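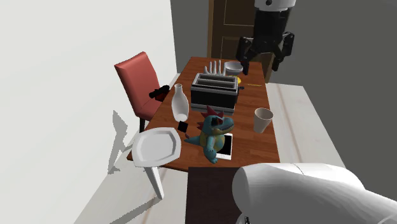

Levine wrote in under my first notes to ask whether the Fomeo scene pack was worth paying for when there are free kitchens all over the place, and whether the clutter in it was any good or just boxes and cans.

Fair questions, and I have now had the pack long enough to answer them. I bought the home license, which cost me 271 dollars. It comes with 5 rooms and 300 household objects, and a tool called Fallby that fills a table for you and saves the layout so you can load it again later.

The clutter is the best part. You get a toaster, a paper cup, a bottle with a narrow neck, a dinosaur toy, a phone, plates and bowls. The layouts are awkward in the way real tables are awkward. A toy can end up over a phone, and a plate can end up hanging well past the edge of the table. My old scenes had everything spaced out like a shop shelf, and an arm that did well there did poorly in these. I would sooner find that out in simulation.

Fallby has a slider for how crowded the table gets. Low settings give you a few items in the middle. High settings put things behind other things, so a small object behind the toaster may only show a little from one side. I ran 700 layouts over a weekend at a high setting. Most were usable. A few had an object resting at an angle I did not believe, and I threw those out by hand. There is no filter for it.

The arm loads without trouble. I used the one that ships with the pack and then my own model, which took an evening to set up. The manual covers the first case well and the second case hardly at all. The page on joint limits has a table with two columns swapped - check it against your own file before you trust it.

Surfaces look good enough for my work. Wood grain and the streaks on the counter hold up at close range. Soft things are weaker. The rug is flat and does not react to anything, and the chair seats are hard as stone if you drop an object on them.

Loading a room is slow on my machine. Once it is open it runs fine.

I also tried the Kolev pack last year. Kolev has better doors and drawers, and if you need an arm to open things I would go there first. For picking objects off a full table, Fomeo is ahead.

To Levine: yes, I would pay for it again, but start with the trial room and see how long it takes to load on your computer. The trial includes Fallby with the slider locked at the middle setting.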